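# Das Torhaus von Haststead, mit müden Knien

Eigentlich wollte ich im Mai nur kurz anhalten, ein Brot kaufen und weiter nach Ilstead fahren. Dann stand da dieses Torhaus quer über der Hauptstraße, schief wie ein alter Zahn, und ich bin den ganzen Nachmittag geblieben. Haststead taucht in kaum einem Reiseführer auf, und wenn, dann mit einem halben Satz über die Brücke. So eine Verschwendung!

Über dem Durchgang liegen 2 Stockwerke. Im unteren wohnte früher der Zöllner mit Familie, direkt über den Fuhrwerken, und ich stelle mir den Lärm lieber nicht vor. Oben war die Wachstube, später ein Kornspeicher, zwischendurch (mein Lieblingskapitel) eine Tanzschule, bis die Balken nachgaben. Man steigt 43 Stufen hinauf, die letzten so ausgetreten, dass ich mich am Seil festhielt und leise geflucht habe.

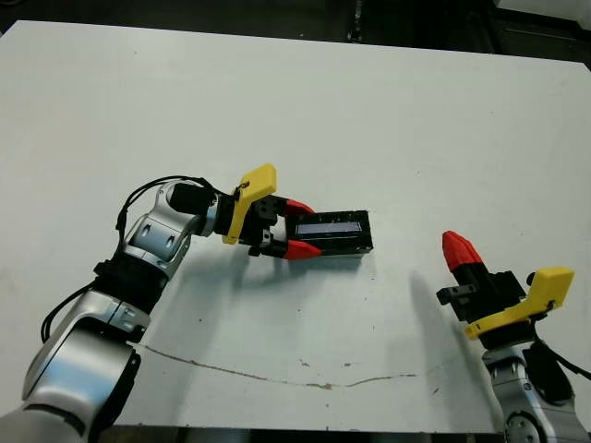
Oben wird man dafür belohnt. Durch die schmalen Fenster sieht man auf der einen Seite den Markt und auf der anderen die Wiesen am Fluss, und wenn der Wind richtig steht, riecht es nach der Bäckerei. Im Putz haben die Wächter ihre Zeichen eingeritzt, Kreuze, Schiffe, einmal etwas, das ich für ein Huhn halte. Ich hätte stundenlang suchen können, aber um fünf wird abgeschlossen, und der Schlüssel ist beeindruckend groß.

Wer danach Hunger hat, geht ins Fuentealba gleich hinter dem Tor. Die Gaststube hat 9 Tische, die Linsensuppe kommt im Tontopf, und der Boden liegt so tief, weil die Straße draußen über die Jahrhunderte immer höher geworden ist. Ich habe zweimal bestellt.

Nach Ilstead bin ich dann erst im Dunkeln gekommen. Das Brot war da schon aufgegessen.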